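Castine Bedroom Clothes Notes

README

Version 2, May

What this is

Castine is a set of written notes and pictures on loose clothes left on made beds. It covers what the clothes are, what the bedding under them is like, how the garment lies before anyone folds it, and what the rest of the bedroom looks like. It was put together for people who write folding and tidying instructions and want real rooms to work from, with the furniture left where it normally stands.

There are 1566 entries. Each entry is one garment on one bed. Most of the bedrooms are in guest houses and furnished rentals in Vedesstead, and a smaller part come from the Clanville side of the river. All rooms were entered with the agreement of whoever runs the house.

Files

entries.csv — one row per garment
rooms.csv — one row per bedroom
bedding.csv — one row per bed, linked to rooms by room_id
pictures/ — one folder per room
notes.txt — free text from the people who wrote the entries, lightly cleaned up
CHANGES.txt — what is different from version 1

The three tables use commas and UTF-8. Text fields are in double quotes only when they contain a comma. Blank means not recorded. It does not mean "none". Version 1 used both and it caused trouble in the furniture columns.

Fields in entries.csv

entry_id: number, never reused
room_id: points to rooms.csv
garment_type: shirt, pants, dress, sweater, sock, other, unclear
garment_shade: dark, mid, light, patterned
state: flat, folded, half folded, bunched, hanging over edge
place: head, middle, foot, side
contrast: high or low, garment against bedding
remarks: free text

"Unclear" in garment_type is a proper value and you should expect a fair number of them. A bunched garment often shows no collar, cuff or waistband, and the writers were told to leave the type alone unless they could point to a part that settled it. If you need only garments with a known type, filter these out first.

"Bunched" means the fabric has gathered into itself and no full edge can be followed. "Half folded" needs at least one deliberate fold. A sleeve that has flopped over does not count as a fold.

About the bedding

White bedding is the most common by far, as you would expect in rental rooms. Many of the duvets have a thin line of piping or a stripe near the border. This is recorded in bedding.csv under trim, because a dark trim line can be mistaken for the edge of a dark garment when the two meet. Wrinkles in the duvet are recorded as none, light or heavy. We did not smooth the beds first.

Dark garments on white bedding are the easiest to find and the hardest to read. The outline is plain but the folds inside it tend to run together. Where the type is unclear, garment_shade is usually dark as well. 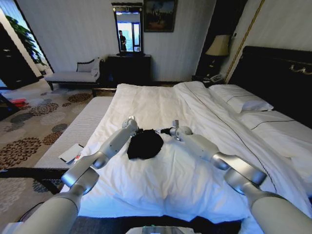 Hanneke Leemans wrote after version 1 that a black garment in a heap should not get the same state as a light one in a heap, because with the light one you can at least follow the creases and guess where the sleeves went. She asked for a separate value, something like "bunched, no inner lines". We tried it on 300 entries and two writers agreed too seldom for it to be useful, so it was dropped. Her point is a good one and anyone using the state column should keep it in mind. Combining state with garment_shade gets you most of the way there.

About the rest of the room

Furniture is listed in rooms.csv by type only: bench, chaise, chair, dresser or cabinet, nightstand, wardrobe, mirror, desk. There is no attempt at style or period. A bench at the foot of the bed has its own column (foot_bench, yes or no), as it is the first place people put things down when they clear a bed, and folding instructions that say "set aside" need to know if there is somewhere to do that.

Small things lying on benches and dressers are recorded as "small items, yes" and nothing more. We were asked several times for a full list of them. It would have doubled the work and most of them can't be named with any certainty.

Mirrors have a column because they can show a second view of the room or of a person standing in it. If you are counting people or furniture from the pictures, check this column before you trust your totals.

Known problems

Socks are under-represented. There are fewer than 100, nearly all of them single.

Room IDs from Clanville start with K, after the Kinoshita house, where the first of those entries were written. The letter was then kept for every house on that side. It does not mean the room is in the Kinoshita house.

The place column was filled in from the point of view of someone standing at the foot of the bed looking toward the headboard. A few early entries were written from the side. Those we caught have "side view" in remarks — there may be others.

Garments that hang over the edge and are also bunched have only one state, and the writers did not all pick the same one. Search remarks for "both".

Not suitable for

Fabric identification. The writers did not handle the garments, and there is no fiber or weight field.

Judging how tidy a household is. The clothes were left out on purpose in many of the rooms.

Changes and corrections

Send corrections with the entry_id and the field name on one line, then what you think it should say. If the correction is to garment_type, please name the part of the garment you went by. Corrections are applied in batches and listed in CHANGES.txt under the sender's initials unless you ask us to leave them off.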